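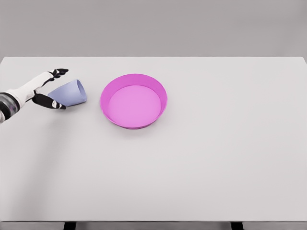 Open hand over the bench, rendered.

Cellar diary, Skellier block
August 2024
By Cuiping Yin

Racked the Gulelby shiraz this morning, barrel to tank, and it took longer than I had allowed. The racking wand was set too low for the first barrel and picked up lees almost straight away, so I stopped, raised the foot by two notches and let everything settle through morning tea. After that the sight glass ran clear until the last few litres of each barrel. Those went into the small stainless drum with the rest of the bottoms.

Free sulphur before racking was lower than the July figures suggested it should be. I ran the aspiration twice on the first sample, suspecting the peroxide, then opened a fresh bottle of it and got the same result. The loss is real. My reading is that the bungs on the lower row have not been seating properly. Two of them lifted out with no resistance at all. I have swapped them for new silicone ones and written the barrel numbers on the whiteboard in the lab.

Addition made in tank as a metabisulphite solution, mixed in through the bottom valve with the pump on slow. Sparged the headspace with argon before and after. Will retest tomorrow before calculating anything further. pH has crept up since malo, as expected, and the molecular fraction is what matters here, so the target on the old sheet needs revising. I have crossed it out so that it does not get copied forward again.

Barrel 17 stays separate. There is a nail polish note on the nose that was not there in July. Volatile acidity is still well under the legal limit but it has moved, and I would prefer not to spread it through the blend. Sample bagged for the outside lab. The barrel itself is one of the older ones and I am inclined to retire it whatever the number says. It can be cut in half for the garden.

Empty barrels: high pressure hot rinse, drained bung down, then a cold rinse and sulphur wick. The spray head jams if the inlet filter is not cleared first. I cleared it, found a wad of pink grape skin from vintage, and moved on. Water temperature at the gun was 60 degrees when I started and had dropped noticeably by the end of the second row. The heater thermostat is on the list for the electrician.

Tasted the components over lunch with the bench trial glasses. The Ye parcel has the mid-palate and not much perfume. The Zarimis parcel is the reverse, all violets and pepper up front and then quite short. Put together in equal parts they are better than either, but the tannin goes a bit chalky at the finish. I then tried a heavier share of Ye and liked it more. A small amount of pressings filled the gap and also brought some bitterness, so the pressings fraction needs fining before I can judge it properly. Egg white trial tomorrow — three rates and a control, all on the same bench at the same temperature.

Cold stability on the rosé is still outstanding. Tank 251 was chilled overnight and the glycol valve stuck partly open, so there is a skin of ice on the inside wall near the jacket. No harm to the wine as far as I can tell. Valve shut by hand, actuator to be looked at. The conductivity test will wait until the temperature is even from top to bottom.

Pruning has reached the bottom of the slope. Too wet to take the tractor in, so the prunings are being left in the mid-row to mulch later. A few cordons near the dam show dead wedge in the cut face and have been tagged with blue tape for trunk renewal.

To do: top the white barrels, order filter sheets (the coarse grade is nearly gone), recalibrate the pH probe, find the other racking wand. Cleaned down and locked up after dark.

Recent entries
Topping round and a leaking stave
Malo finished in the Zarimis parcel
Bench notes on the Ye pressings
Pruning weights, top rows

Contact the cellar | © Skellier | Back to top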